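Section 6. Running the Two-Arm Demo for Visitors

Read Sections 1 through 5 first. By now the arms should be bolted up, powered, and homed at least once. This section covers the open day itself: getting the table ready, running the egg carton task with people watching, and shutting down between groups. It was written by Young-sook Ra after our February trial day at Cistby and updated March 14, 2020, with notes from the Gumcombe visit, where we had a wonderful crowd and learned a lot.

6.1 Before the doors open

1. Wipe the table and let it dry. Egg residue makes the carton slide.

2. Turn on the controller and wait for the Ready line on the screen. If you see code 593, a joint was moved by hand while the power was off. Home both arms again and the code will clear.

3. Check the cables at both wrists. They need enough slack for a full turn of the gripper, and they must stay clear of the fingers.

4. Load the visitor profile, Foltholm Slow. Don't use the workshop profile with guests in the room! It moves much faster and people step back from it, and then they don't get to see the good part.

5. Run the empty cycle 20 times with no eggs. Listen for clicking in the wrist. If you hear any, go back to Section 4 and check the mounting screws.

Note: The run counter does not reset between events. Ours read 2,463 at the start of the Gumcombe visit. Write down your starting number if you want a total for the day.

6.2 Setting the carton

1. Put the carton near the center of the table, where both grippers can reach it without stretching.

2. Press down on each corner. A carton that rocks will give you trouble all day.

3. Place the eggs with the wide end up.

4. Leave a few cups open so the arms have somewhere to place an egg.

5. Close the gripper on one egg using the Jog screen, and raise the grip setting one step at a time until the egg lifts without slipping. Stop there. More grip is never better with eggs.

Caution: Keep hands off the table whenever the Ready light is green. The arms can start from a remote command.

6.3 Running the demo

1. Tell the group what the arms are about to do, then press Start. Kyu-ri Kong likes to ask for a guess first — which arm will move? — and it gets even the shy kids talking.

2. Stand to the side with the stop button in your hand. Stay close enough to see the fingers.

3. Let the first egg go through without talking over it. There is always a hush when the fingers close, and it's a lovely moment. I've seen it all day long and I still hold my breath.

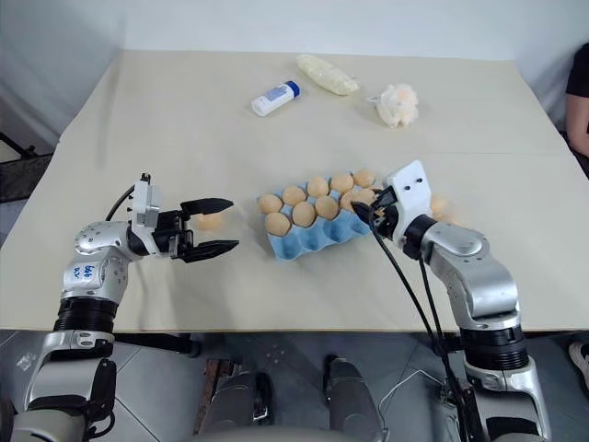 4. Keep each group to 20 minutes, questions included. Longer than that and the people in back start to drift.

5. If an egg slips, press Pause and let the arms come to rest. Press Stop before you reach in. Visitors don't mind a dropped egg one bit, and it's a great chance to talk about grip force.

6. If the arms reach for the same cup, press Pause, pick Left First on the screen, and press Resume.

Note: The Na add-on lets you swap in other items once the egg run is going well. Soft things are the most fun for a crowd, and they forgive a grip setting that is a little off. Teach each new item before the event and save it under its own name.

6.4 Letting visitors try

Guests may use the practice handles if you have a second helper.

1. Switch to Practice. The arms drop to their lowest speed.

2. Take the eggs away and use the wooden blanks from the kit.

3. Give each person one pick and one place. Most will want another turn, so keep a line going!

4. Have the helper hold the stop button the whole time.

Caution: Tie back long hair and remove lanyards before anyone takes the handles.

6.5 Between groups and at the end of the day

1. Press Stop and wait for the light to go amber.

2. Check the finger pads for shell and wipe them with a damp cloth. No soap.

3. Throw out any cracked eggs and reset the carton as in 6.2.

4. After the last group, press Park, wait for both arms to fold, and turn off the controller before the wall switch.

5. Copy the day's log to the Foltholm folder. Cistby and Gumcombe both have their own subfolder, so make a new one for a new site.

Spare finger pads are listed in Section 9.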